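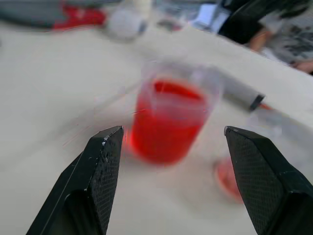 Can a Robot Do Your Chores Yet?

If you've ever been told to clear the table when you were right in the middle of something good, you have probably wished for a robot. You're in very good company! Grown-ups wish for one too, usually while they're scraping porridge off a bowl. So let's have a proper look at what machines can manage around the house and in a shop, and what still makes them muddle along.

Some chores already have a machine. A dishwasher washes dishes, and a robot vacuum trundles over the carpet until it bumps into the couch. These machines are good helpers, but each one has a single job to do. Your dishwasher can't walk over to the table and collect the plates (wouldn't that be lovely?), so somebody still has to carry them.

Carrying is where things get tricky. Think about picking up a cup of red cordial. Your eyes find the cup, your hand opens to the right size, and your fingers squeeze just enough. Squeeze a thin plastic cup too hard and it crumples, and squeeze it too softly and it slides away. You learned all this when you were very small, and I'd guess you spilled a fair bit while you were learning.

Many robots have only two fingers to do it with. Often the insides of those fingers have a bumpy pattern, a bit like the sole of your runners, to help them grip. Some robots carry a little camera near the wrist as well, so they can see what is in front of their fingers. Clear cups are hard for a camera, though, as it can look straight through the sides to whatever is behind. Try it yourself with a clear cup and a colourful book!

Then there's the mess. In a factory, the same part can turn up in the same spot 700 times in a row, and a robot loves that. At your place there might be a marker rolling about, a lid from who knows where, and somebody's arm reaching across for the biscuits. Every table is different, and it's different again after lunch.

Shops are somewhere in between. The shelves are tidy in the morning, but then the customers come in, and a tin of peaches ends up beside the shampoo. A person spots that straight away. A robot may need a lot of practice before it can.

So, can a robot do your chores yet? A few of them, yes, and some bits of others if it's given plenty of time and a nice clear space. Clearing a whole table after a birthday party, with half-full cups and sticky plates and streamers in the icing, is still a very big ask. You'd better go and give your family a hand.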